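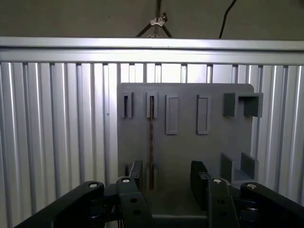 NOTA DE PRENSA

Drolora abre en otoño su taller compartido de reparación y diseño de mobiliario

El antiguo almacén de Naciri acogerá bancos de trabajo, una biblioteca de herramientas y un programa de cursos abierto a todo el barrio

Agosto de 2026 — La asociación cultural Drolora pondrá en marcha este otoño un taller compartido dedicado a la reparación y el diseño de muebles domésticos. El espacio ocupará la planta baja del antiguo almacén de Naciri, cerrado al público durante años, y nace con una idea muy sencilla que entusiasma a sus impulsores: que cualquiera pueda entrar con una silla coja bajo el brazo y salir sabiendo encolar una espiga.

Las obras de acondicionamiento comenzaron en mayo y han permitido recuperar los ventanales de la fachada norte, renovar la instalación eléctrica y separar la zona de lijado del resto de la nave. El proyecto arquitectónico lleva la firma del estudio Naretti, que ha conservado las cerchas originales y el suelo de hormigón, con todas sus marcas.

«Llevábamos mucho tiempo queriendo un sitio así, con buena luz, mesas grandes y gente con la que comentar un ensamble que no termina de cerrar», explica Asmaa Gaber, directora de Drolora. «Cuando entramos por primera vez en la nave y vimos la altura que tenía, ¡ya estábamos colocando los bancos de cabeza!»

El taller contará con 10 bancos de trabajo y una biblioteca de herramientas en préstamo, desde formones y gatos hasta grapadoras de tapicero. Quienes se inscriban podrán reservar banco por medias jornadas y guardar en la nave las piezas a medio terminar, algo que agradecerá quien haya intentado barnizar una cómoda en el pasillo de casa.

La programación arranca con siete cursos. Moataz Filali impartirá los de ensambles tradicionales y restauración de sillas de enea, y Amna Rind se encargará de los de tapicería y acabados naturales, con una sesión entera dedicada a la goma laca. Habrá también talleres para familias — el primero, sobre cajones que se atascan — y un encuentro mensual en el que los asistentes podrán traer un mueble heredado y decidir entre todos por dónde empezar.

«La tapicería se aprende tocando», comenta Rind. «Me hace muchísima ilusión ver qué butacas aparecen por la puerta, porque cada una lleva dentro un relleno distinto y casi siempre alguna sorpresa».

El grupo de diseño Plenix colaborará con dos residencias anuales para jóvenes creadores, que desarrollarán una pieza propia a partir de madera recuperada. Tarek Nasr, responsable de la iniciativa, adelanta que los trabajos se expondrán en la misma nave, entre los bancos y las virutas.

El plazo de inscripción para los cursos y las bases de las residencias se publicarán en la web de Drolora y en el tablón de la entrada.

Contacto para medios
Moataz Cherkaoui
Comunicación, Drolora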